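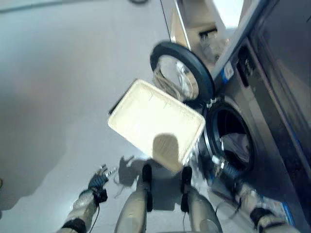 Mimoza Karagiannis wrote back before the last issue was even a day old, wanting to know whether the Aladero laundry service can cope with an ordinary front-loader or whether you have to buy a special machine to go with it. Good question, and the short answer is that you keep the washer you have! Aladero comes as a monthly plan: the robot, the gloves, the wrist cameras, and a person from Gimex who sets it all up and answers the phone when you get stuck.

We have been following this one since the first demo clips went around, and I was very happy to get time with it. What I like most is how the job is broken up. You don't program anything. You pick a task from a list (open door, load, unload, sort by color) and string a few of them together, and the robot asks you to confirm the order before it moves. Tahmineh Rahimi had a full wash routine saved on her first try, and she had never touched the software before.

The gloves deserve a mention too. They come off with 2 clips per hand, they can be rinsed in a sink, and the spare pair is part of the plan - I'd expected to see it on the extras list.

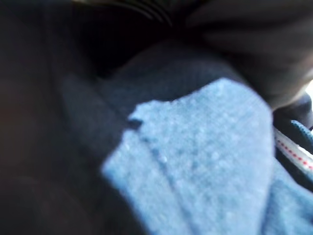
**Brolow, 01/06/2021** - Up close is where soft things get hard for a robot. A towel has no fixed shape, and a navy fabric next to a pale blue cloth is a real test of where one piece ends and the next begins. Aladero leans on the wrist camera for this, and you can watch its view on the tablet while it works. I could have sat there all afternoon.

Some things still need work. The pace is slow, and a full load takes 65 minutes to sort on the default setting. Vilém Rusnák found the faster setting under "Advanced" and we all liked it better, although it does ask for more confirmations. Straps and drawstrings have their own page in the manual, which you should read before your first mixed load. The tablet app also logs you out after 5 minutes, and that gets old fast.

Pakzad, the older service many of you know, is cheaper to start with but charges for every visit. With Aladero the visits are included. If your laundry room runs every day, I think the plan is worth a serious look.

Setup slots for April are open now. Send questions to Gönül Kozan at the Gimex desk and please copy us in, so we can print the answers in the next issue.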